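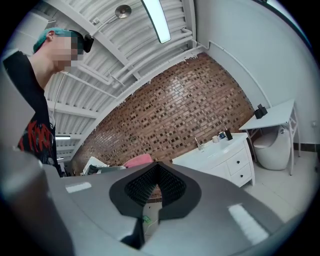 The usual argument about demonstration data concerns quantity. A team has a policy that fails at some household task, and the first proposal is to record more of it. I think this is mostly the wrong proposal, and that the money would be better spent on deciding what a single example is allowed to contain. Take a bathroom set of the ordinary kind: a white vanity with two drawers, a basin on top, a small cup on the counter, a toilet beside it. The list of tasks writes itself, and the list is the easy part. The hard part is that a person with a gripper in the hand solves each task in a way that suits a person. They step sideways, turn the wrist past what the arm will allow, and change their mind about the cup half way. All of that goes into the record with the same weight as the grasp.

At Hurcombe we recorded 600 demonstrations of cloth handling before anyone wrote down when a demonstration should start. Some began with the hand already over the cloth. Others began at the door. The model trained on them learned to hesitate, a fair summary of what it had been shown. Hipólito Bravo, who ran the sessions, wanted to discard the lot and was overruled on grounds of cost. We trimmed them by hand instead, up to nine minutes for each one, and the trimmed set was still worse than a later one of a much smaller size.

The later set was collected in June under a protocol that fits on one side of paper. It fixes the starting pose, the height of the gripper at the start and the point at which the operator must let go. It says nothing of speed. Operators work in shifts of three hours and change task every 24 recordings, a figure we chose by watching when people began to repeat themselves.
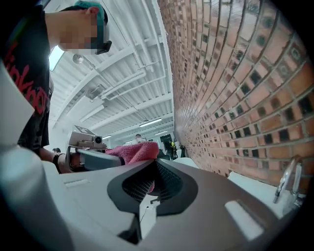 Repetition is the less obvious fault. An operator who folds a towel well will fold it the same way all afternoon, and the recordings will agree with each other so closely that most of them add nothing. Brastwood's answer is to pay for variety by the hour and let the operators invent it. I have read their guidance and do not think it works. People asked to vary a movement vary its beginning and end, where it is cheap, and leave the contact unchanged. The cloth has to be moved, or swapped for a stiffer one, or dropped from a height before each attempt. The variation must come from the objects.

The Prokopenko rule, as we call it in the office, says to keep every failed attempt in which the operator recovers and drop every one in which they stop. I would go further and record the recoveries on purpose. A slipped grasp followed by a second, better grasp teaches the model what to do in the state it will most often find itself in.

Against this, the Plerkness group argues that a large enough pool washes out bad starts, dull repeats and abandoned attempts alike. Possibly it does. The pool required is beyond any budget I have seen, and in the meantime the labelling queue grows. I would ask anyone planning a collection to write the protocol first, record three examples of each task, play them back on the arm, and rewrite the protocol before recording the fourth.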